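28 Dec 2023

Onditz revises upkeep routine for hand-held grippers

Onditz has introduced a revised maintenance routine for the hand-held grippers used in its household work, following a review led by Neelam Dubey. Each unit will now be inspected after every 62 sessions, and the blue rubber pads on the fingers will be replaced in pairs.

Under the new routine, the pivot screws on both sides are tightened to the same setting and the linkage arms are moved through their full travel before a unit is released. Any gripper whose fingers fail to meet squarely is returned to the bench.

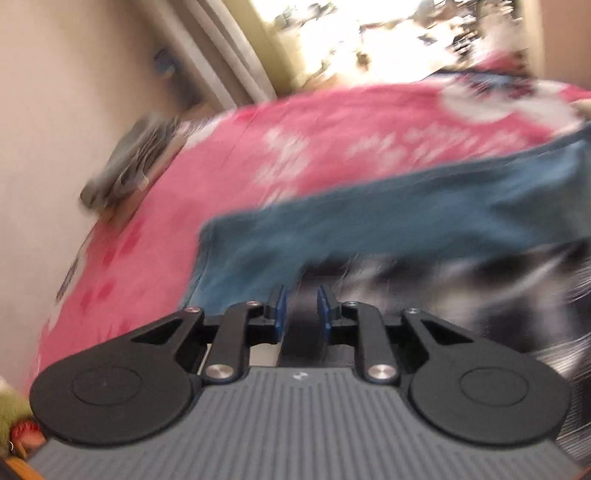 Responsibility for the work passes to Dinesh Dixit, whose team completed more than 238 inspections during the trial period. Spare pads and screws will be held at the Serrano store - previously they were ordered as required.

Staff are asked to record each inspection in the unit's log on the day it is carried out. Enquiries should be addressed to Ebere Tamuno.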